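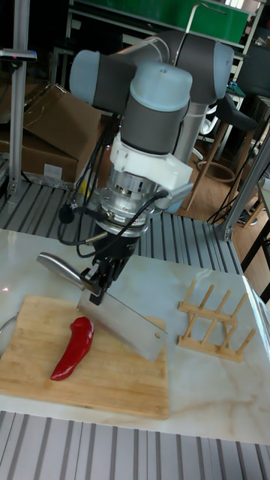
Who owns the Evley Courier?
The paper belongs to Fitzgerald Media, which bought it from the Gromum group. Fitzgerald also publishes two weekly papers further up the coast. The editor is Kieran Lenihan, and he decides what goes in. The owners see the pages when everyone else does.

Does the council pay for any of your coverage?
No. The council buys space for public notices, as it is required to do, and those notices are labelled. It has no say over news stories. Last year we printed 683 public notices from all public bodies put together.

What is the difference between a news report, a comment piece and a sponsored article?
A news report is written by our staff or by an agency and carries the writer's name or the agency's. Comment pieces have the word Comment above the headline. Sponsored articles have a grey strip across the top with the name of the company that paid. If you find one without the strip, please tell us and we will fix it.

Do you print press releases?
Sometimes, for events and road closures. When we do, the item ends with the words "supplied text". Statements from governments, embassies and state news agencies are treated the same way – we name the source in the first paragraph and don't run them as our own reporting.

Where does your foreign news come from?
Mostly from the Firkano wire service. We have no staff abroad. The foreign page is put together each evening and closes at 10 pm, so anything later goes on the website only.

How do I ask for a correction?
Write to the readers' desk, which is run by Tadhg McGrath. Give the headline, the page or web address, and what you think is wrong. Corrections to the printed paper go on page two. Online, the story is changed and a note is added at the foot.

Can you take down an old story about me?
We rarely remove stories. We will add the outcome of a court case if we reported the charge and missed the result. Send a copy of the court record if you have one.

How long can a letter to the editor be?
Up to 700 characters. We need your full name and your street, though we print only the name and the town. Letters sent to several papers at once are not used.

How many people get the printed paper?
There are 1,913 subscribers to the print edition. Shop sales are counted separately and come out every October.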